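Tue 5 August — desk tidying with the Trotgate service, quick notes while I remember

Trial of the Trotgate home robot service ends in September so I'm writing down what helps. Plan we're on is the Kanano one, weekly, two-room. Some of this is plain desk advice and works fine if you do it by hand.

## Before the visit

- Coffee cups out. Papers in a drawer. They send a checklist, it's long, skip most of it.
- Dust first, top down. Lampshade, then blinds, then desk. If you do the desk first you do it twice.
- Wipe the desk with a barely damp microfiber and go over it dry. Glossy tops show every streak — check from the side, not from above.
- Lamp on, blinds half open. Big glare patch on a white top? Tilt the slats untill it moves.
- Chair back from the working side.
- Set the job in the app the night before. Morning bookings take forever to confirm.

## Keyboards

1. Shut the computer down or lock it. You do not want 8 blank emails going out.
2. Leave the cord slack. A tight cord drags the keyboard back to where it was, and then you're straightening it all over again.
3. Pick the "move and square up" job, not "clear surface". Clear surface wants to put the keyboard in the bin tray. Ask me how I know.

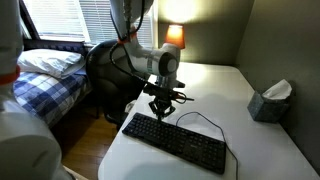
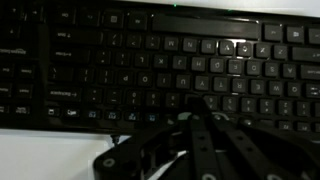 Keyboard at a slant on the white desk, gripper over it, then the full width of the desk with the lamp lit:

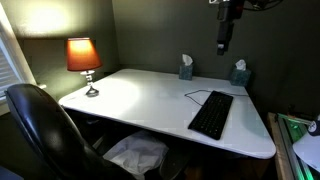 4. Crumbs are still your job. Upside down over the sink, a few taps, soft paintbrush between the rows. Canned air just moves them under the spacebar.
5. Shiny keycaps — cotton swab, a little rubbing alcohol, wring it out first. Don't scrub the letters.

## Tissue boxes and other light stuff

Push them to the wall. Light boxes slide if anything brushes them. A dab of poster putty under each corner holds and peels off clean. Works for pen cups too, and the little Ouali charging stand that used to walk across my desk by itself.

## Is it worth it

Mixed. Squaring up is good, better than I expected. Slow though, 13 minutes for one desk on the last visit and I can do it in 2. Where it pays off is doing it every week without me thinking about it. I priced Trident as well, cheaper per visit but they want a 7 month contract, no thanks.

Support answers by text, pretty quick, a bit canned. Cancelling is a button in the app under Billing, took me a while to find.

Will update after the September visit if the price stays the same. Still need to do the kitchen drawer page, the one about liners and the sticky silverware tray. Also vinegar for kettle scale, half and half with water, leave it an hour, rinse it twice.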